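I caught Palesa Maluleke between sessions, and she was already wiping down her gripper with the corner of her T-shirt. She looks after the hand-held ones at Darville, and she talks fast!

"Denim's the worst," she told me. "Heavy seams, and lint gets everywhere. I check the bolts on the finger plates before anything else." She's logged 655 grabs on this set of fingers and swapped the tabs in June. 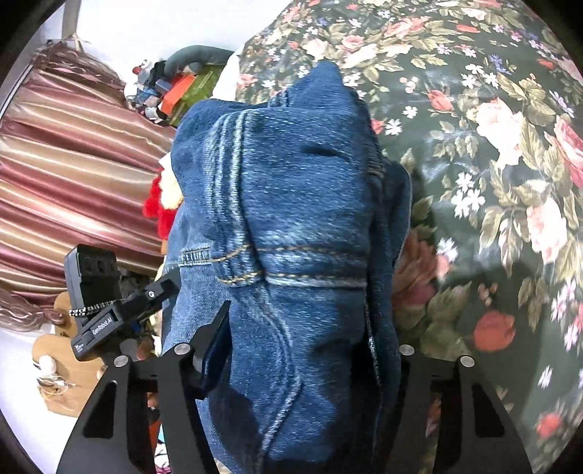
I asked what goes wrong most. "The arm," she said right away. "One little screw works itself a hair loose and your sensor's looking at the wrong spot." So she snugs it up every 27 grabs (she keeps a tally on her wrist, in pen) and wipes the openings on the module with a dry cloth. No sprays, ever.

Jocelyn Sandhu trained her and still borrows her hex keys. "I want those back," Palesa said.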